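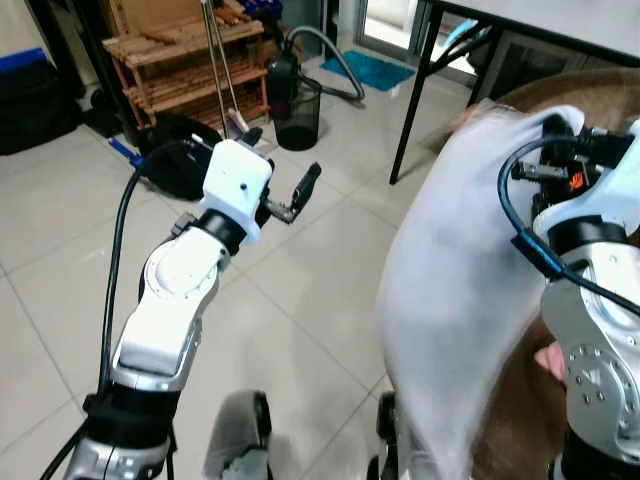
维塞拉·伊万诺夫(Vesela Ivanov)
Hollari 家居布品选品编辑

搜索商品、面料或编号 搜索 高级筛选

三月 | 文:Vesela Ivanov

Nurkex 白色薄垂布

白布我们店里一直有,但这款 Nurkex 是我自己最想多写几句的。它很轻,每平方米67克,挂起来却有重量感,布边会自己弯出一道弧,不像有些薄料子那样支棱着。上图里的大块白布就带一点透,配着棕色的布面和浅灰色大方砖,白、棕、灰三个颜色放在一起真是舒服!

先说颜色。这个白是偏柔的白,没有漂得发蓝。家里如果是浅灰地砖、深一点的勾缝线,再加上棕色系的沙发套或者靠垫,直接搭就行,不用再去找过渡色。我原来担心白布放在灰地面上会显冷,后来在自己家客厅挂了一个冬天,早上光线斜着进来的时候,布面是暖的,我先生还以为我换了灯泡。

再说透的程度。它属于“微透”:隔着布能感觉到后面有东西,轮廓是糊的,细节看不清。拿来做客厅和餐厅之间的软隔断正好,做卧室的唯一一层窗帘就不够了,晚上开灯请另配遮光层(Plarkinex 的遮光里布可以共用同一根杆,挂钩间距一样)。

规格

材质:棉与聚酯纤维混纺,平纹
克重:67克/平方米
幅宽:107厘米
长度:按需裁剪,最长可达470厘米
卷边:11毫米窄边,两侧已缝好,下摆留给您自己定
颜色:柔白
上端做法:穿杆、挂钩、夹子均可,下单时备注

长度怎么量

从杆子下沿量到地面。想要布脚刚好离地,就减一点点;喜欢布堆在地上的,多加一掌宽就很好看。瓷砖地面比木地板滑,堆地的布脚容易被风带着跑,可以在下摆里穿一条铅坠绳,细的那种,太粗会把弧度压直。另外,同一面墙量左中右三个位置,老房子的地面常常不平,我家左右就差了一指。

如果打算拿它当盖布,比如罩沙发、罩换季收起来的椅子,长边顺着家具走,让两头自然垂下去。107厘米的幅宽罩双人沙发要拼两幅,拼缝我们可以代做,缝线用同色细线,远看几乎找不着。

洗和晾

第一次请先单独过一遍清水,会有轻微缩水,所以建议洗过再锁下摆。之后机洗用轻柔档,装网袋,水温低一些。甩干时间短一点,趁潮挂回杆子上,褶子自己就下来了,我已经很久没给它开过熨斗。真要熨的话,中低温,垫一层棉布。

不要和深棕色的新布一起洗,这一点是顾客 Trygve Vik 的来信提醒我补上的。他的那块现在是浅奶茶色,他说也挺好看,还寄了一小片给我。

和 Escobar 款怎么选

常有人问这个。Escobar 更厚更挺,打出来的褶子是一道一道的,适合正式一点的房间。Nurkex 软,走到旁边它会跟着动,孩子和猫都喜欢钻(猫爪子会勾丝,这是薄料子绕不开的毛病,家里有爱爬的猫我会推荐 Escobar)。两款白色不完全一样,别在同一扇窗上混挂。拿不准的话可以先要布样,两块一起寄,放在自家地砖上和沙发扶手上各看一天,早晚都看看。

配送与裁剪

现货裁剪,卷在纸筒里寄出,不折叠,收到就没有死褶。裁剪由 Bujar Petek 负责,备注写得越细他越高兴,画个小草图拍给他也行。已经裁好的布不能退换,布样不受影响。下摆代缝需另加时间,下单页会显示。

穿杆款默认的杆套适合普通细杆,罗马杆请注明直径。

联系我们 | 裁剪与布样咨询:Hollari 客服 | © Hollari 版权所有 | 返回顶部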